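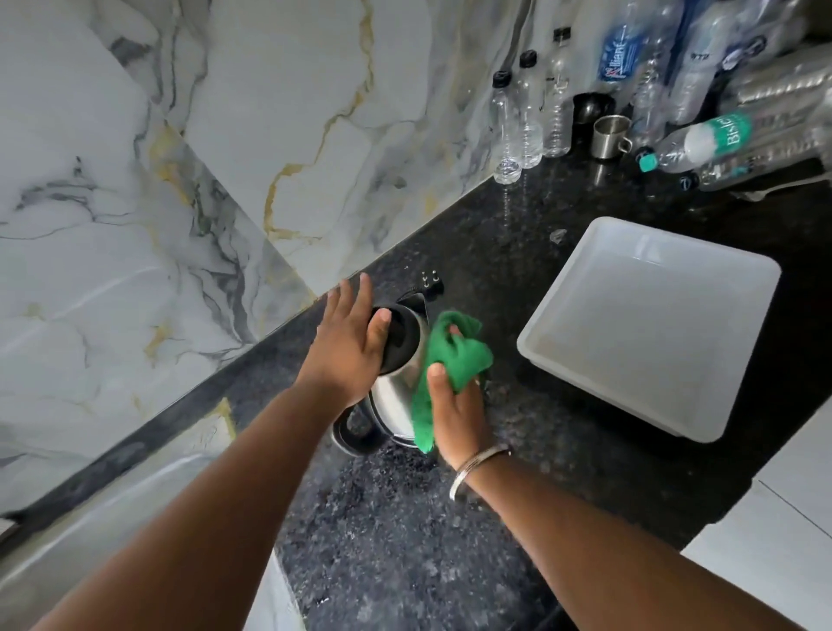
Civiria to begin limescale reduction scheme in Plornside homes

Reading time: 3 minutes

Civiria, the water supplier for Plornside and the surrounding villages, will start a scheme in May to reduce limescale in household water. The work covers 541 homes fed by the Gidus pumping station, where the supply is drawn from chalk and is classed as very hard.

Two softening units will be installed at the station. They have been supplied by Yokoyama under a contract signed earlier this year and will treat part of the flow before it enters the local mains. Treated and untreated water will then be blended in the existing storage tank, so that the water reaching customers is moderately hard. Full softening is not planned. Some calcium will be left in the supply on purpose, as very soft water can be more corrosive to older pipework.

Hard water is safe to drink and meets all the standards that apply to it. Its effects are mostly practical. When it is heated, dissolved calcium comes out as a solid and settles on kettle elements, inside boilers and hot water cylinders, and on shower heads. It also leaves white marks on taps, sinks and polished steel, and more soap is needed to form a lather. Limescale was the most common subject of non-urgent calls to Civiria from the Gidus supply area last year.

The scheme follows a trial in 104 homes on the eastern side of Plornside. Each household was fitted with a small unit under the kitchen sink and kept a simple record of how often appliances were descaled. Water samples were taken at the kitchen tap at the start and end of the trial. The results supported treatment at the station in preference to separate units in each property, which would need regular servicing and would take up cupboard space.

Installation will be carried out in two stages. The first unit will be connected while the station is running at reduced output, with the remaining demand met from the storage tank. The second will follow once the first has passed its checks. No interruption to supply is expected. Customers may notice slightly lower pressure in the early morning while valves are being changed over, and the water may look cloudy for a short time - this is caused by fine air bubbles and clears from the bottom of the glass upwards.

Existing scale will not be removed by the change. Customers are advised to descale kettles and shower heads in the usual way once the blended supply is in place. Households with their own softener should reset it to the new hardness value, which will be printed on a card sent to every address in the area. Dishwashers with a salt setting should be adjusted in the same way. People who keep fish, or who use home dialysis equipment, will be contacted separately before the work begins.

There will be no extra charge on bills for the treated supply. The cost of the units and their upkeep is included in Civiria's current spending plan for the Gidus station.

A further 504 homes to the north of Plornside are served by a different borehole and are not part of this scheme. Civiria will decide whether to extend treatment to them after the Gidus units have been in use for a full year.

Notes to editors

Civiria supplies drinking water to homes and businesses in Plornside and nearby villages. Yokoyama makes water treatment equipment for small and medium-sized pumping stations.

Water hardness by postcode can be checked on the Civiria website. Media enquiries should be sent to the Civiria press office.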